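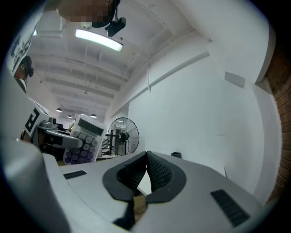

노출천장 형광등 기구 교체와 펜던트 회로 분리 문의
게시판: 조명/전기
작성자: 회색배관

임차해서 쓰는 작업실입니다. 천장은 보와 전선관을 그대로 드러내고 흰색으로 도장한 상태이고, 긴 직사각형 형광등 기구가 천장면에 직부로 붙어 있습니다. 안쪽 복도처럼 좁아지는 구간에는 갓이 돔형인 작은 펜던트가 내려와 있습니다. 바닥은 갈색 마루, 벽은 한쪽이 높은 흰 벽이고 그 옆으로 적갈색 벽돌이 노출된 부분이 있습니다.

문제는 세 가지입니다.

첫째, 형광등과 펜던트가 스위치 하나에 물려 있습니다. 저녁에 안쪽만 켜고 싶어도 전부 켜집니다. 회로를 2개로 나누려고 합니다.

둘째, 형광등 바로 아래는 밝은데 벽돌 쪽은 어둡고 안쪽은 색이 다릅니다. 펜던트 램프가 전구색이고 형광등이 주광색이라 흰 벽에서 경계가 그대로 보입니다.

셋째, 흰 벽 상단에서 가는 흰색 케이블이 수직으로 내려옵니다. 이전 임차인이 남긴 선이고 용도를 모릅니다. 마감 전에 철거 여부를 정해야 합니다.

펜던트 하단 높이는 바닥에서 2000mm입니다. 형광등은 Plavham 직부 기구로 알고 있는데 명판이 도장에 덮여 확인이 안 됩니다. 의견 부탁드립니다.

작성자: 반사율계산중

색온도부터 맞추세요. 흰 천장, 흰 벽이면 반사광 비중이 높아서 두 광원이 섞이는 구간이 실제보다 넓게 보입니다. 4000K로 통일하면 경계는 대부분 없어집니다. 벽돌은 반사율이 낮아서 같은 조도라도 어둡게 느껴지니, 기구를 늘리기 전에 조도계로 먼저 재 보십시오. 눈으로 판단하면 과설계가 됩니다.

작성자: 안정기수집가

4000K 통일은 반대합니다. 벽돌면에는 전구색이 낫습니다. 주백색을 적갈색 면에 비추면 줄눈만 도드라지고 벽돌 색은 탁해집니다. 회로를 나눌 계획이면 안쪽은 전구색으로 두고 앞쪽만 주백색으로 내리는 쪽이 맞습니다.

형광등은 기구째 교체를 권합니다. 램프만 LED로 바꾸는 호환형은 안정기 상태에 묶입니다. 도장이 명판까지 덮을 정도면 안정기도 연식이 꽤 됐을 겁니다.

작성자: 반사율계산중

벽돌을 살리는 목적이면 동의합니다. 그런데 본문에는 작업실이라고 되어 있습니다. 색을 보는 작업이면 한 공간에 색온도를 두 개 두는 것 자체가 문제입니다. 용도를 먼저 적어 주셔야 답이 갈립니다.

작성자: 회색배관

용도는 목재 시편 도장과 건조입니다. 색 비교는 앞쪽에서만 합니다. 안쪽은 보관과 통행입니다.

작성자: 반사율계산중

그러면 앞쪽은 연색성 Ra 90 이상으로 가시고, 안쪽 색온도는 취향대로 하십시오. 단, 색 비교할 때 안쪽 회로는 소등해야 합니다. 회로 분리가 선행 조건입니다.

작성자: 접지저항

회로 분리 관련입니다. 조명 점멸만 나눌 거면 분기회로를 새로 뺄 필요가 없습니다. 기존 조명 분기에서 스위치를 2구로 바꾸고 스위치선 한 가닥을 추가하면 됩니다. 질문에 쓰신 "회로"가 점멸 구분인지 차단기 분리인지에 따라 견적이 크게 달라집니다. 업체에 말할 때 구분해서 말씀하세요.

노출 전선관이면 입선은 쉬운 편입니다. 관 안에 여유가 있는지 박스 커버를 열어 확인해야 하는데, 작업 전에 차단기를 내리고 검전하십시오. 도장이 두꺼우면 커버 나사 머리가 메워져 있습니다. 칼로 테두리를 먼저 따고 돌려야 주변 도막이 안 뜯깁니다.

벽 케이블은 양 끝을 확인하기 전에는 자르지 마세요. 통신선일 수도 있고 저압 제어선일 수도 있습니다. 벽 오른쪽 위에 있는 작은 흰색 사각 패널부터 열어 보는 게 순서입니다.

작성자: 회색배관

점멸 구분입니다. 차단기는 그대로 둡니다. 패널은 높아서 아직 못 열었습니다. 점검구인지 블랭크 커버인지도 모릅니다.

작성자: 마루하부

조명은 아니지만 한 가지 적습니다. 마루 위에서 사다리 작업을 할 거면 합판이라도 깔고 하십시오. 사다리 발 고무가 경화되어 있으면 자국이 남습니다. 임차 공간이면 원상복구 때 바닥이 먼저 걸립니다. 천장 도장 보수까지 할 거면 벽돌면도 보양해야 합니다. 벽돌에 튄 수성 도료는 마르고 나면 줄눈에서 안 빠집니다.

작성자: 안정기수집가

펜던트 높이 얘기가 없어서 적습니다. 통행 구간에서 하단 2000mm는 낮습니다. 긴 자재를 어깨에 메고 지나가면 갓을 칩니다. 코드를 줄여서 올리세요. 저는 Okcombe 소형 돔을 쓰는데 캐노피 안에서 코드를 감아 고정하면 됩니다.

작성자: 접지저항

캐노피 안에 코드를 감아 넣는 방식은 권하지 않습니다. 공간이 좁으면 단자에 응력이 걸립니다. 잘라서 다시 결선하고 코드 그립으로 잡는 게 맞습니다. 소형 기구일수록 더 그렇습니다.

작성자: 안정기수집가

LED 램프 정도의 부하에서 발열은 무시할 수준입니다. 자르면 이전할 때 못 늘립니다.

작성자: 접지저항

발열이 아니라 응력을 말한 겁니다. 길이 복원이 필요하면 코드를 새로 사면 됩니다.

작성자: 보사이실측

보 사이에 기구를 넣을 생각이면 내측 폭을 여러 군데서 재세요. 저희 현장은 도면상 같은 간격인데 한 칸이 585mm로 좁게 나왔습니다. 라인형을 보와 직각으로 걸면 보 밑면에 고정하게 되고 칸마다 그림자가 생깁니다. 보와 나란히 칸 안에 붙이면 그림자는 줄지만 배광이 좁아집니다. 이 경우는 확산 커버 있는 제품이 낫습니다. Aaltonen 직부 라인 제품을 써 봤는데 커버 재질은 괜찮고 브래킷 간격 조정 폭이 작았습니다. 기존 타공과 안 맞아서 앵커를 새로 박았습니다.

작성자: 회색배관

정리해서 답 드립니다. 앞쪽 형광등은 기구째 교체, Ra 90 이상 주백색. 안쪽 펜던트는 전구색 유지, 코드는 절단 후 재결선. 스위치는 2구로 변경. 기존 타공 간격은 재 보고 제품을 정하겠습니다. 결선은 금요일에 오시는 전기 기사님께 맡기고, 저는 보양만 합니다.

케이블은 패널을 연 뒤에 다시 올리겠습니다.

작성자: 반사율계산중

교체 전 조도를 꼭 기록해 두십시오. 바닥이 아니라 작업면 높이에서 재야 비교가 됩니다.

작성자: 회색배관

패널 열었습니다. 블랭크 커버였고 안에 매입 박스가 있습니다. 흰 케이블은 박스와 무관합니다. 위쪽 끝은 천장 전선관 옆을 따라가다가 절단되어 있고 절연 테이프로 감겨 있습니다. 피복에 Loseo라는 인쇄만 있고 규격 표기는 지워졌습니다. 검전기 반응은 없습니다.

작업면 조도는 형광등 직하 대략 585럭스, 벽돌 쪽은 그 절반에 못 미칩니다.

작성자: 접지저항

비접촉 검전기로는 저압 제어선이 안 잡힙니다. 아래쪽 끝도 개방인지 보고, 멀티미터로 선간 전압을 직류와 교류 둘 다 찍으세요. 양쪽이 개방이면 철거해도 됩니다. 임대인에게 사진을 보내고 답을 받은 다음에 걷으십시오.

작성자: 마루하부

걷고 나면 클립 자국에 도막 단차가 남습니다. 퍼티 얇게 치고 사포질한 뒤에 칠하세요. 바로 칠하면 측광에서 줄이 보입니다.

작성자: 회색배관

확인했습니다. 아래쪽도 개방입니다. 임대인 답변 대기 중입니다.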